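# Gillby Leader Handset Kit

Item 3011

The Gillby kit lets one person drive a two-armed robot by hand and record what it does. You hold a handset in each hand, the robot's arms follow, and every session is saved as a demonstration you can replay or use for training. It works with a real robot or with a simulated one, and the handsets behave the same way in both.

## What comes in the box

- Left and right handsets with wrist straps
- Base unit with power supply
- Foot pedal (starts and stops a recording)
- 9 ft. cable for the pedal
- License key for Plultgate, the recording software

A headset is not included. Plultgate will show the robot's view on a regular monitor.

## How it works

Squeeze the trigger to close a gripper and let go to open it. Each trigger controls the gripper on its own side. The arms move only while the grip button is held, so you can release it, bring your hands back to a comfortable position, and carry on from there. Tap the pedal once to begin a recording and again to end it. Hold the pedal down to throw the last recording away.

Motion scaling has three settings. Most people learn on the slowest one and stay there for small objects.

## Practice rooms

Plultgate installs with a set of furnished rooms for practice. They load with the robot already in place and objects set out on the furniture. You can move the starting position, swap the objects, and save the result as your own room. Recordings from a practice room use the same file layout as recordings from hardware.

## Requirements

- A computer with 2 free USB ports
- A dedicated graphics card for the practice rooms
- Robot with a supported controller (see the compatibility sheet)

## Support

Setup questions go to Teodor Pietrzak at the Stadwood office. For bulk orders and school pricing, ask for Elie Boutros. Replacement straps and pedals are sold separately.
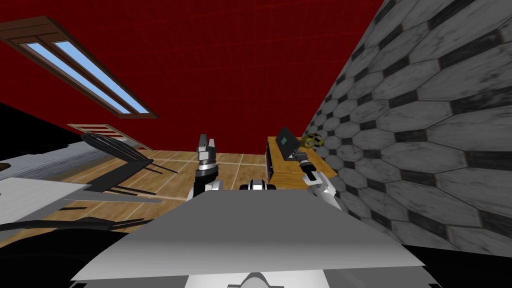
*Practice room in simulation, robot's view. Right gripper at the front edge of the cabinet top.*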